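Household Task Recording: Practical Tips for Operators

Prepared for recording staff at Jemwood and its partner site in Cetville

General

These notes set out good working practice for staff who guide two-armed robots through household tasks in order to gather examples for a learning system. They apply to table work, kitchen work and light tidying. Questions should be put to Araceli Prieto, who is responsible for the recording rooms, or to Boglárka Kovács, who is responsible for checking and accepting recordings.

The present programme calls for 3,000 accepted examples, of which 500 are to be table tasks involving vases, cups, dried flowers and similar small items. An example is accepted only when the task has been completed from start to finish and all camera views are present.

Before the session

Wipe the table with a barely damp cloth and dry it fully. Polish and oil should not be used on any work surface, as they leave a film on which light objects slide.

Check both grippers by closing them slowly on a folded tea towel. The towel should be held firmly without being pulled to one side. If it twists, the fingers are out of line and the arm must not be used until it has been reset.

Clean the wrist cameras with a dry lens cloth. Kitchen paper scratches the cover.

Set the blinds before the first recording and leave them alone until the set is finished. Sunlight crossing the table is acceptable and indeed wanted, provided that it is noted on the sheet. In August the east room at Cetville is best used after 10 a.m.

Choosing household items

Use ordinary items of the sort found in a home. Chipped china should be withdrawn, together with anything that has a loose handle. New items must be washed to remove labels and glue; a little cooking oil left on the glue for ten minutes will soften it, after which the item is washed again in hot soapy water and dried.

Pale items on pale tables are difficult for the system and are therefore of particular value. Each set should contain at least two such items. Operators are asked not to swap them for brighter ones in order to make the task easier.

Vases must be heavy enough to stand when touched lightly at the neck. A handful of clean gravel in the bottom of a light vase will steady it. No water is to be used in any vase during recording.

Handling dried flowers

Dried flower heads shed. Before use, hold each bundle upside down over a bin and tap the stems gently. A light coat of unscented hairspray, left to dry overnight, reduces shedding further. Bundles should be tied with plain string low on the stems, leaving enough length for the gripper to take hold.

Small crumbs that fall during an example should be left where they are until that example has ended. They may then be brushed into the hand with a soft pastry brush. Stopping part way through to tidy up makes the example unusable.

Store bundles flat in a shoebox lined with tissue, away from the kettle and the sink.

Moving the arms

Approach every object with the gripper already open. Opening it at the last moment tends to knock the object, and the system will learn the knock along with the grasp.

Keep the two arms well apart unless the task requires them to work together. Where one arm holds a vase or cup and the other places something in it, the holding arm should be in position and still before the second arm begins to move.

Move at an even pace. Quick movements blur the wrist camera's view, and leafy stems and loose bundles suffer most. Some blur is to be expected and is no reason to discard an example.
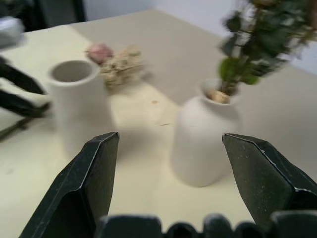

Vary the starting position of the objects between examples. A change of a hand's width is sufficient. The vase should stand on the left in some examples and on the right in others, and the flowers should not always lie in the same direction.

A failed grasp followed by a calm second attempt may be kept, and should be marked "retry" on the sheet. An object that has fallen from the table ends the example.

Notes and labels

Enter the label in Wikix as soon as the example ends. Labels should be short and written in plain words: "put dried flowers in cup", "move vase to back of table". Personal abbreviations are not accepted.

Of the last batch sent from Cetville, 28 examples were returned for want of a label. A further 188 from the Erdős set are awaiting a second check and should not be recorded again in the meantime.

Closing the room

Park both arms before clearing the table. Wash cups by hand, dry them and return them to the shelf marked for the set. Dust vase necks with a dry paintbrush. Wipe the gripper fingers with a cloth wrung out in warm water, paying attention to the tips, where bits of petal gather.

The sheet for each day is to be left in the tray by the door. Sheets are collected on Monday.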